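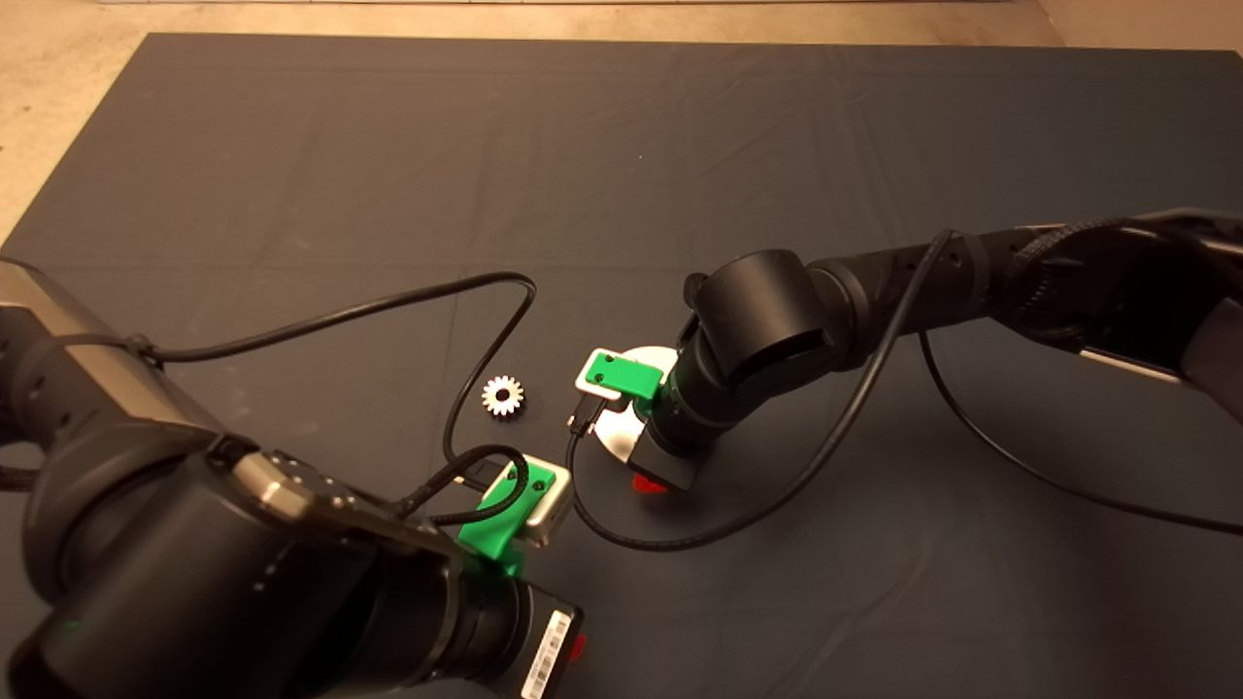
Fold creases in a fabric floor mat – how to get them out and keep them out?

Posted by Magdy Kabbaj, 04/07/2023

I have a large rectangular fabric mat, dark grey, which goes down over a smooth beige floor. It was delivered folded in a carton and the fold lines have never dropped out. They run straight across, with a few fainter wrinkles on the diagonal, and they are worse in the top half. One corner also refuses to sit square with the floor, so there is always a wedge of floor showing.

The mat came from Obeidat and the label has come off, so I can't check the fibre. It feels like polyester felt but I would not swear to it. No rubber backing. It has been flat since February. I have tried pulling it tight by hand and leaving boxes on the corners overnight, and neither made a lasting difference.

Things I would like to know:

Is it safe to iron if the fibre is unknown?
Will the creases go by themselves if I wait longer?
Is there a sensible way to fix the edges to the floor that doesn't leave residue?

I put small parts down on it and they catch in the ridges, so this is more than a matter of looks.

Saoirse Fitzgerald
Drundcombe

Treat it as polyester until you know otherwise. Polyester softens well below the temperature of a cotton setting, and once the surface has glazed you can't reverse it. Test the underside of a corner first.

Method I use on felt and on flat-woven mats:

Turn the mat face down on a hard floor that can take some warmth and moisture. Lay a damp cotton cloth, well wrung out, over the first crease. Set the iron to its lowest steam setting, or to the lowest heat that gives any steam at all. Press down for a few seconds, lift, move along. Do not slide the iron, as that stretches felt and you end up with a ripple beside the old crease. When one line is done, put something flat and heavy on it and leave it until the cloth and mat are both cold. The cooling is the part that sets the new shape. If you take the weight off while it is warm the fold comes back.

Work from the middle outwards. A corner that sits at an angle is quite often the result of the mat being pulled from one side only. Lift the whole mat, put it down again and square it to the wall along the longest edge before you start pressing.

Waiting will help with the faint diagonal wrinkles. It won't do much for a fold that was packed under pressure.

For the edges, use double-sided carpet tape of the removable kind, on a clean floor, and try a short strip somewhere hidden for a week. Some floor finishes lift with it.

For storage, roll it on a cardboard tube with the face outwards. I keep mine on an offcut of carpet tube from a shop in Nurkport, who were glad to be rid of it.

Luser

just turn it over, the creases point the other way and mostly flatten under their own weight. did this with a hall mat and it was ok after a couple of weeks. not sure about felt though. wouldn't bother with tape

Magdy Kabbaj

Thank you both. I tested a corner on the lowest setting with a damp cloth and there was no shine or shrinkage, so I will do the rest a line at a time. I had been pulling from the left every time, which may well explain the corner. Tape can wait until I see how it lies.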